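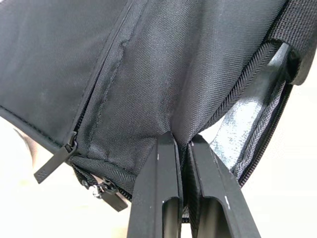

Figure 9. Wrist camera view with both fingers closed on a fold at the lower seam of the bag.

Section 4. Gripping and Holding Soft Bags

Use these steps for the bag task in the Wisidberg Robotics Club unit. Finish Section 3 (homing and camera check) first. Teams of two work best: one student at the Okoro controller, one at the stop button.

4.1 Before you start

1. Place the bag on the pale work surface with the lower seam facing the arm.
2. Open the main zipper partway. Leave the other zipper closed for the first set of trials.
3. Turn the long zipper pull to the left so that it hangs clear of the fingers.
4. Fold the carry strap back over the top of the bag.
5. Start the Breltik viewer and select WRIST. Both fingertips must show in the lower half of the window.

Note: Black fingers are hard to see against a black bag. If you lose the tips, raise the lamp before you change the camera exposure.

4.2 Taking the fold

1. On the controller, select SOFT and set the grip force to 22. Do not use the setting from the block-stacking task.
2. Open the fingers and bring them down on either side of the lower seam.
3. Close slowly until the fabric gathers between the tips.
4. Stop and look at the wrist view. A good grip shows a tight pleat with creases spreading up into the panel, as in Figure 9.
5. If the tips have closed on zipper teeth or a slider, open them, back off, and start again from step 2.

CAUTION: Keep hands, sleeves and lanyards outside the taped line whenever the arm is powered. Press stop before you reach in to move the bag.

CAUTION: Never pull on the bag by hand while the fingers are closed. This can twist the finger mounts.

4.3 Hold and release

1. Raise the arm one step at a time until the fold takes the weight of the bag.
2. Hold for 13 seconds. Have your partner call the time.
3. Lower the arm, open the fingers, and return to HOME.
4. Write the result on the Emeck log sheet as HELD, SLIPPED or MISSED. Add the force setting and your team name.

Note: A slipped trial still counts and must be logged. Do not repeat it under the same trial number.

4.4 Finger care

Wipe the fingertips with a dry cloth at the end of each session. Check the recessed channels for lint. The cycle counter is on the controller's STATUS page. When it reads more than 4000, tell the lab instructor before running another trial.

For open-zipper trials, continue with Section 5.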